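Drying Laundry Indoors: Moisture, Drying Time and Room Layout
Course project report, Building Science 2

Background

Most students in the Dorley residence halls dry at least part of their laundry in their rooms. The dryers in the basement are often in use in the evening, and many people do not want to put shirts or knitwear through a hot cycle. The housing office asked our course for a short study on what this does to the air in a room and whether a few simple changes could help.

We looked at three questions:

1. How long does a cotton item take to dry in a typical room?
2. How much does relative humidity rise while it dries?
3. Does it matter whether the item hangs free, hangs near a wall, or is left on furniture?

Method

The tests were done in May in one room on the second floor of the Kiani building. The window was kept closed for the first half of the tests and opened by a hand's width for the second half. Heating was off throughout.

We used plain white cotton cloths, all bought together and washed once before the first test. Each cloth was soaked, spun in the same machine on the same program, and weighed on a kitchen scale. It was weighed again every 30 minutes until the weight stopped changing. Humidity was logged with a Dilto sensor placed on a shelf away from the window.

We ran 13 tests in total. One was dropped after the sensor lost power overnight, and it was not repeated.

Placement of the cloths

Three placements were compared. In the first, the cloth hung from a folding rack in the middle of the floor. In the second, the rack was pushed against the outside wall. In the third, the cloth was left in a heap on a soft, flat surface, as people often do when the rack is full. The heap was not spread out or turned during a test.
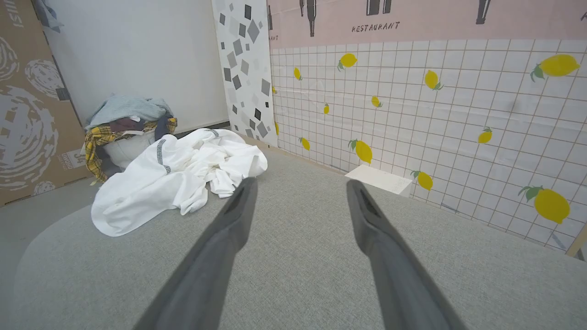
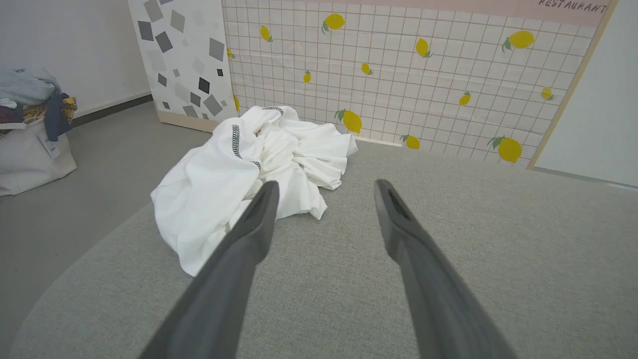

White cloth lying crumpled on a light gray surface.

Results

The free-hanging cloths dried fastest in every comparison. Moving the rack against the wall slowed drying a little, mainly on the side facing the wall. The heaped cloths were by far the slowest. Their outer folds felt dry long before the inside did, so touching the top of the heap was a poor guide. Two of them were still damp in the middle the next morning.

With the window closed, relative humidity started near 40 percent and climbed steadily in the first hours. With the window open, the rise was smaller and ended sooner. The heaped cloths gave the smallest rise in humidity, but they gave off water over a much longer period.

We had also planned to test a Cerolix moisture absorber, but it arrived too late to be included.

Limits of the study

Only one room was used, and outdoor weather was not controlled. The cloths were small compared with a real load of laundry. The kitchen scale reads to the nearest 2 grams, so the end point of each test is not exact.

Recommendations

Hang items singly, with space on both sides. Keep the rack away from outside walls. Open the window during the first hours of drying, when most of the water leaves the fabric. Damp items should not be left on beds or upholstered seats.

For the housing office, we suggest a shared drying room with a fan on each floor. A follow-up project could measure a full load and compare rooms on the north and south sides of the building.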